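January, bench log, Cloro (the walker), cabinet task

Started 2 p.m., which is already a mistake, because the floor above starts its drilling at 2 p.m. and I blame everything on vibration until proven otherwise. It was not vibration.

Run 9 of the shelf reach ended in a protective stop. Right shoulder went over its torque limit, controller dropped to hold, and Cloro stayed there with its arm up like a kid who knows the answer. E-stop pressed anyway, gantry strap taken up, nobody inside the tape. Tamara Husar noted the time and went to find the good screwdriver.

Log says commanded and measured shoulder angle agreed right up to the last 40 ms. Then measured stops and commanded carries on without it. I spent the first hour on the encoder, having been burned by that encoder before. Encoder is fine. I have apologized to it.
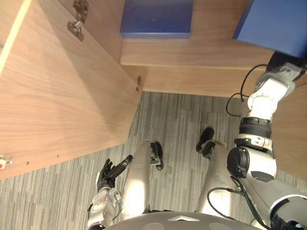

The Iglesias planner treats the arm as a set of neat capsules, and the cables don't exist in it. On paper the right arm has plenty of room to get up to the shelf. In the head camera view there is a black cable looping out from the upper part of the arm, across the front of the shelf, and a second loop hanging down past the right leg. The planner knows about neither. My working theory is that the upper loop caught on the shelf lip at full reach and the shoulder pulled against it until the limit tripped. Can't prove the snag from one view. Torque trace has the right shape for it, a ramp and no spike.

Checked with power off:
- upper cable jacket: scuffed, no copper showing
- connector at shoulder: half a turn loose. Tightened, paint-marked
- shelf lip: sharper than I'd like. Taped
- lower cable: fine, but long enough to worry me near a foot

Other thing, less fun. The stop threshold in the Hilus config was still at 2000, left over from the lift tests. Counts, not Nm, before anybody faints. Should have been put back before any cabinet work. The person who did the lift tests was me.

To do:
- clip both loops in to the arm, leave slack for the elbow only
- add a fat keep-out capsule for the upper cable
- threshold check goes in the startup script, so it doesn't depend on my memory
- ask Zimness for the shorter harness, again

No more shelf reaches until the first three are done. Walking on the strap is OK once the lower loop is clipped. Tamara has the tape.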